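Yellowing hedge, feed or leave?

plolum_879
My laurel hedge has gone yellow at the bottom. Planted in January, more than 2 metres tall. Should I feed it?

Zomiton
Leave it. Old leaves drop in their first summer.

didenko
Disagree – mine did that and it was waterlogged. Dig down and look.

Zomiton
Only if the new growth is yellow too.

plolum_879
Top growth is green. Soil feels dry.

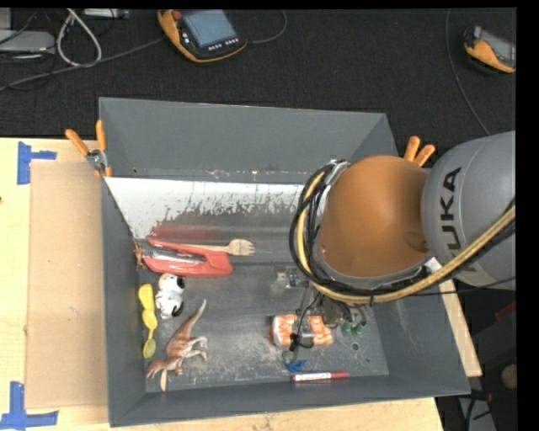 rotano
How often are you watering it?

plolum_879
Once a week, one can per plant.

didenko
Then I'd go up to 3 cans and skip the feed.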